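Garment Care and Handling
Unit 6 notes: Folding jeans
Instructor: Lizeth Ayala

Welcome back! Last unit was shirts, and if you got through collars you'll enjoy this one. Jeans look like the easy garment in the basket, and in some ways they are, but denim has opinions. It's heavy, it holds a crease, and the seams are thicker than everything around them. I love folding jeans and I hope to bring a few of you over to my side by the end of the hour.

Terms we'll use
Rise: from the crotch seam up to the waistband.
Inseam: the inside leg seam, crotch to hem.
Outseam: the outside leg seam, waistband to hem.
Yoke: the V-shaped panel at the back, under the waistband.

Start with the lay. Put the jeans on a flat surface with plenty of room past both hems, waistband to your left if you're right-handed. Green cloth is great under blue denim, as the outline reads clearly and you can spot a leg that has doubled over on itself. A leg that zigzags has to be opened out before anything else happens. Take it by the hem, walk it away from the waist, and let the weight of the cloth do the pulling.

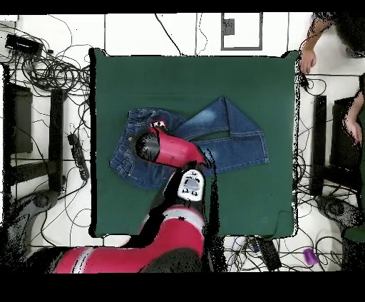
Next, smooth from the waistband outward with a flat hand. Press along the seams, where the bulk is. Pockets get a quick pat too - a bunched pocket lining makes a lump that shows up three folds later, and then you're starting over.

The basic fold
1. Close the button and zipper.
2. Bring one leg over the other, outseam to outseam, hems level.
3. Tuck the point of the rise in so the long edge is straight.
4. Fold hem to waistband.
5. Fold in half again, or in thirds for a narrow shelf.

Step 2 is where most pairs go wrong. If you lift the leg from the knee, it swings up on the diagonal and you get a big triangle above the hips. Lift from the hem and the knee at the same time and it comes across flat. Gladys Espinoza, who taught this unit before me, used to have people do step 2 on its own 78 times before moving on. I'll ask for fewer, but she had a point!

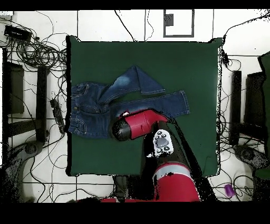 Should jeans be folded inside out?
For everyday storage, fold them right side out. Inside out is for washing, where it helps protect the color, and you turn them back before they reach the table.

Stacking
Alternate the waistbands, left then right, so the pile stays level. Six pairs is a good height. Heavier denim goes at the bottom, stretch denim on top.

For next time
Read the handout on knits from Mayu Nomura and bring two pairs of jeans, one stiff and one soft. Dayana Escobar has spare pairs to lend.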